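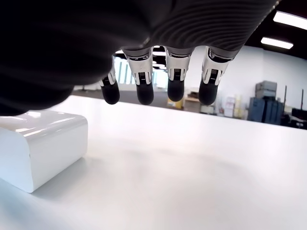 Page last changed: June, 4:15 pm

June, search notebook — Usteck product pages

Picking this up from the bottom of the old page, which had become unreadable. The question is still whether the title rewrite did anything. Neema Temba thinks yes. I think we have a chart that goes up and a strong wish to know why.

What we did: took 50 product pages on the Usteck site and rewrote the titles so the part name comes first and the brand comes last. Left everything else alone, or so we said. Then I looked at the deploy log this morning and found the breadcrumb change went out in the same release. So that's two changes. Possibly three, depending on whether the compressed header images were live by then or only sitting in staging. I've asked. No answer yet.

The Rondport dashboard shows the whole group moving up. It calls this a "visibility lift" and paints it green. I went looking for how visibility is worked out and the help page says it's a blend of position, search volume and estimated click share. Estimated by whom, from what? If the volume figures get refreshed, the score moves with no page having moved at all. I would like to stop putting this number at the top of reports. It's fine for spotting a page that falls off a cliff. For a title test it's close to useless.

So I pulled raw clicks and impressions from the search console instead. Notes as I went:

Impressions up on most of the group. Clicks flat. Average position slightly worse, if you can believe it. Neema's reading is that the pages now show up for more searches, many of them far down the results, which drags the average. That's plausible. It would also look exactly like this if the engine had started trying us out on loosely related searches for its own reasons, and would drop us again next month.

Checked the queries. The export stops at 1000 rows, which I'd forgotten, so my first pass only covered the bigger terms and I wasted an hour drawing conclusions from it. Redid it page by page. Slow. Someone please set up the proper API pull before we do this again. (Me, probably.)

With the full rows there is something worth writing down. Four of the pages carry nearly all the new impressions. Take those out and the rest of the group looks the same as it did before. All four are in the hinge and bracket category, and that category got new internal links from the buying guide. Which is a perfectly good explanation that has nothing to do with titles.

I showed this to Neema after lunch. Her objection, fairly put: the guide links to 15 pages in that category, and only those four moved. If links were the cause, why not the others? I don't have an answer. The four do sit near the top of the guide, and I suspect that matters, but I'd be making it up if I wrote that in the report.

Her other point was that half the new titles aren't showing in results anyway. I searched a handful by hand, logged out, and she's right. The engine has swapped in its own version on several, pulling the heading from the page. On one it used the old title, which no longer exists anywhere I can find. So for those pages the test hasn't even started, at least as far as anyone looking at the results can tell. Our written title may still count for something behind the curtain. People state this with great confidence in blog posts. I have yet to see one of them show their data.

About controls. We didn't hold any pages back. I argued for it at the time, but not very hard, and the client wanted everything done in one go. The nearest thing I have is the Narex range, which is the same template and wasn't touched. Over the same stretch Narex impressions are also up. Less than the test group, but up. Any honest write-up has to start from that gap and not from zero. It's a poor control — different buyers, different season, one page with a price cut on it — but it's better than comparing a page with its own past and calling the difference ours.

Yang came up again as the example of titles working. I went back through those notes. On Yang we changed titles, fixed a redirect loop and got the stock feed working again, all inside a fortnight. Please can we stop citing it. The redirect fix alone would have done it.

Also spent some time on the sales side. Orders from search on the test group haven't moved in any way I'd defend. The numbers per page are tiny, so a single trade customer placing a repeat order makes a page look like a winner. I've left that column out of the sheet for now and put a note where it used to be.

What goes in the report, as agreed with Neema (she wanted it warmer, I wanted it shorter):

Impressions rose in one category. Cause unclear, titles or links. Clicks unchanged. No claim about revenue. Visibility score moved to the appendix.

Next: split the untouched hinge pages in two, rewrite titles on one half only, and freeze everything else on the template until we've read the result. Needs a written promise from the dev side about the freeze, given the breadcrumbs. Neema is asking them. I'll write down what we expect to see before we look, and paste it at the top of the next page so neither of us can fiddle with it later.

Still open: header images, live or not? Old title on the bracket page, where is it coming from? Check the feed and the social tags first.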